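Backyard & Hardscape Forum > Drainage and Base Work
Topic: Gravel base under permeable pavers, clay soil, 2 percent fall

pebblewash
Posted Monday 7:42 am

I have a side yard that holds water after every decent rain. Soil is heavy clay. I want to put in permeable pavers from the gate back to the shed and I've been reading about the base until my eyes hurt. The area has a 2 percent fall away from the house, so I'm not starting from nothing.

Two contractors came out. Nogueira wants to dig down, put in open graded stone the whole way, and run a perforated pipe along the low side to the street. Mosow says skip the pipe, use one of the plastic grid panels filled with small stone (they use Saketti panels) and let the ground take it. Mosow came in at 3136 dollars. Nogueira came in higher and hasn't put the pipe part in writing yet.

The dog uses this side of the house too, so smell matters to me as well as puddles. Who's done this on clay, and did you need the pipe?

grade_stake
Posted Monday 8:15 am

You need the pipe. Clay doesn't take water at any speed that helps you. What you build with an open base and no outlet is a bathtub full of rocks. It looks fine on top for the first storm or two, then it fills and the next storm comes up through the joints.

Get the Nogueira quote in writing, including where the pipe comes out and what the end of it looks like.

tworowsofbrick
Posted Monday 8:31 am

I disagree with that as a blanket rule. I have clay and no pipe under 300 square feet of permeable pavers and it has been fine for four winters. I dug deep, though. The stone is storage. If there's enough of it to hold a normal storm, the clay has days to soak it up before the next one.

Do a hole test before you pay anyone. Dig to the depth of your base, fill it, let it drain, fill it again and time the second fill. If it's gone by the next day you have choices. If it's still sitting there after two days, grade_stake is right.

grade_stake
Posted Monday 8:50 am

Four winters where? Clay in one county is not clay in the next. And days to soak it up only works if you get days. We had three storms back to back in March and I was out pulling up somebody's patio with this exact setup.

tworowsofbrick
Posted Monday 9:04 am

That's why I said do the test.

pebblewash
Posted Monday 12:20 pm

Dug the hole on my lunch break. First fill took a long time to go down. I'll do the second one tonight and time it.

To add some background, part of the reason I'm being careful is that I did this wrong once already. At the last house I laid regular pavers on sand over the same kind of soil, and I didn't compact the edges. By the second spring the outside row had tipped and there was a low spot by the steps that never dried out.
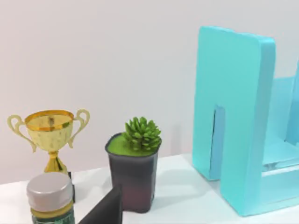
I ended up lifting most of that row and resetting it, and it still wasn't right when we sold. So this time I'd like the part nobody sees to be done properly, even if it means plain pavers on top instead of the ones my wife picked out.

One more question. Mosow wants to put fabric on the bottom and also between the stone and the bedding layer. Is the second layer normal?

loam_ranger
Posted Monday 12:48 pm

Fabric on the bottom and up the sides, yes. On clay it keeps the soil from working up into your stone. Fabric right under the bedding layer, I wouldn't. The fines wash down, land on it and clog it, and then your water is stuck two inches below the paver. With dog urine in the mix that is also where the smell will sit.

If the stone sizes are chosen right, the small stuff locks into the top of the bigger stuff and you don't need anything between them.

curbcut
Posted Monday 1:10 pm

Agree with loam_ranger on the fabric. On the panels – they're okay. I have the Ever ones under a gravel strip where the trash cans roll and they stop the gravel from spreading. But a panel holds the surface together. It isn't a base and it doesn't drain clay. If Mosow is selling it as the reason you can skip the pipe, ask them to explain that to you slowly.

tworowsofbrick
Posted Monday 1:26 pm

For the dog, hose it down once a week and use a clean angular stone in the joints. No sand. Sand holds the smell and grows weeds. I top up my joints every spring and that's the whole upkeep besides blowing the leaves off.

loam_ranger
Posted Monday 1:33 pm

Leaves matter more than people think. If you have a tree over that side, blow it off often in the fall. Once the leaves break down in the joints the surface seals up and water runs across it like a regular patio.

pebblewash
Posted Monday 9:55 pm

Second fill went in at 6 pm. It has dropped maybe an inch.

grade_stake
Posted Monday 10:02 pm

Pipe.

tworowsofbrick
Posted Monday 10:11 pm

Yeah, with that number I'd put the pipe in too. I'd still go deeper on the stone than the quote probably says. And keep the bottom of the dig sloped toward the pipe. Some crews level it out of habit and then the far side stays wet.

curbcut
Posted Monday 10:19 pm

Call your city before you commit to running it to the street. Mine won't let you cut the curb without a permit, and they wanted a drawing. Took three weeks. If they say no, you can bring it out at the low corner of the yard as long as it isn't aimed at a neighbor.

pebblewash
Posted Tuesday 7:08 am

Hole still has most of the water in it this morning. I've asked Nogueira for the written version with the pipe, the depth of stone and the outlet all listed. I also asked Mosow to price it with a pipe and without the upper fabric so I can compare the same job. Will call the city at lunch.

loam_ranger
Posted Tuesday 7:30 am

Ask both of them for a cleanout at the top end of the pipe. It's a cheap fitting and you can't add it later without digging.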